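Lemthorpe Games Releases Vutus, a Canal-Themed Video Slot

FOR IMMEDIATE RELEASE
October 2023

Lemthorpe Games has released Vutus, a five-reel video slot set on a working canal in 1829. The game is available now to licensed online casinos through the Sembiring distribution platform and can be played on phones, tablets and desktop computers.

Vutus has 19 fixed paylines. Wins are paid from left to right, and the top prize is 3000 times the total bet. The lower-value symbols are card ranks painted like the lettering on a barge. The higher-value symbols are a lantern, a coil of rope, a gray horse and the lock keeper, who also acts as the wild and stands in for every symbol except the scatter.

The main feature is called Lock Gates. When the scatter lands on reels one, three and five, the gates close and the player gets a round of free spins. Each wild that lands during the round raises the water by one level, and each level adds to the multiplier shown beside the reels. The water does not drop until the round is over. A second set of scatters during the round adds 2 more spins.

"We wanted one feature and we wanted it to be easy to follow," said Thilini Sikder, lead game designer at Lemthorpe Games. "Our earlier games had side rounds that players told us they skipped. In Vutus you can look at the water and know where you stand."

Work on the game began in February with a paper version that the design team played at lunch. The sound was recorded separately - mostly water, chains and wooden gates - and there is no music in the base game. Players who prefer a quieter game can turn off all sound except the win tones.

The game includes a session clock and a running total of wins and losses, both switched on by default. Operators can set their own minimum and maximum bets. Autoplay is offered only in markets where it is permitted.
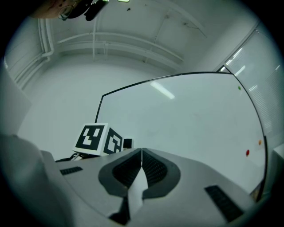 Gray gripper with ribbed finger pads, and a marker-printed white cube.

Vutus is the first Lemthorpe title to use the studio's new math engine, called Usa. The engine will also be used in the next two releases, a dice game and a three-reel slot.

A free-play version of Vutus is open to casino operators and reviewers on request. Game rules, the full pay table and artwork can be requested from the Lemthorpe press desk.

About Lemthorpe Games
Lemthorpe Games designs slots and table games for licensed online casinos. Its games are distributed by Sembiring.

Press contact: Thilini Sikder, Lemthorpe Games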